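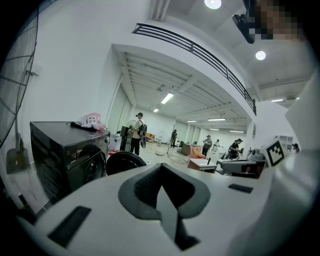

What is wind made of?
Air. Same air you're breathing right now, only it's going somewhere.

OK so that's the short answer. Now the longer one, and it's a good one, because wind is kind of sneaky. You can't see it. You can feel it on your face and hear it in the trees and it can steal your hat.

What makes air move?

Mostly the sun. The sun warms the ground. Some ground gets warm fast (sand, parking lots, dark roofs). Some places warm up slow, like lakes and oceans. The ground warms the air sitting on top of it.

Warm air spreads out. It gets lighter than the cool air next to it, so up it goes. Then cooler air slides in along the ground to fill the space. That sliding air? Wind.

Big word time: AIR PRESSURE. Air has weight and it pushes on everything, including you. Where lots of air is piled up, the push is bigger. High pressure. Where there's less, low pressure. Air gets pushed from high to low. Think of a bike tire. Lots of air squashed inside, open the valve, pssssss. Tiny wind.

Why is it windy at the beach?

Sunny day. Sand gets hot, water stays cool. Air over the sand rises, cool air from over the water comes in underneath. That's a sea breeze. Usually starts up before lunch and gets stronger in the afternoon. At night it can flip around! The land cools off quicker than the water, so now the air blows out to sea. Land breeze.

In Ernport, where I grew up, the kite kids all knew this. No point going down at 8 in the morning. You'd just stand there holding the string.

Why doesn't wind blow straight?

Because the Earth is spinning. Over long distances the moving air gets bent sideways. North of the equator it bends to the right, south of it, to the left. This has a name, the Coriolis effect (say it: core-ee-OH-liss). It's why big storms swirl.

And no, it doesn't decide which way your bathtub drains. Tub's too small. Sorry.

Hills and buildings bend wind too. Ever walked between two tall buildings and almost got knocked over? Air got squeezed through the gap so it had to speed up. Put your thumb partway over the end of a garden hose and the water does the same kind of thing.

Why does wind feel cold?

Good one. Your body warms up a thin layer of air right next to your skin. Like an invisible blanket. Wind blows the blanket away. Also, if you're sweaty, moving air helps the sweat dry up, and drying sweat takes heat with it.

So does a fan make the room colder? Nope! A fan just moves the air around. Leave one running in an empty room and the thermometer doesn't go down. It only feels cooler when theres a person there to feel it.

How do we measure wind?

With an anemometer. (an-uh-MOM-uh-ter. Say it five times, I can't.) The usual kind has little cups on arms, and they spin faster when the wind is stronger. A wind vane shows the direction.

Watch out for this, it trips everybody up: winds are named for where they come FROM. A north wind comes from the north and is on its way south. 

My neighbor Raimo Heinonen keeps an anemometer on a pole behind his garage and writes the numbers in a notebook every evening. His best one last January was 29 miles an hour. He was very pleased. His wife's trash cans were in the next street.

Try it: make a wind spinner

You need:
5 paper cups (small ones)
2 straws
a pencil with an eraser
a pushpin
a hole punch
a grown-up for the pin part

Punch one hole in the side of four of the cups. In the last cup, punch four holes near the rim, evenly spaced, and get the grown-up to poke one in the middle of the bottom. Slide the straws through the four holes so they make an X. Stick a cup on each straw end, all facing the same way round. Tape them. Push the pencil up through the bottom hole, eraser first, and pin the straws to the eraser where they cross. Not too tight or it wont spin.

Color one cup red. Take it outside and see how many times red goes by in a minute. Try the yard, then the corner of the house, then up on a hill if you've got one.

Aatos Sjöberg's class at Bekuncombe tried this and the windiest spot was right beside the bike rack. Where's yours?

Words to know
Breeze: a light wind.
Gust: a quick burst of stronger wind.
Gale: a really strong wind, hard to walk in.
Anemometer: measures how fast the wind goes.

Next time: where do puddles go?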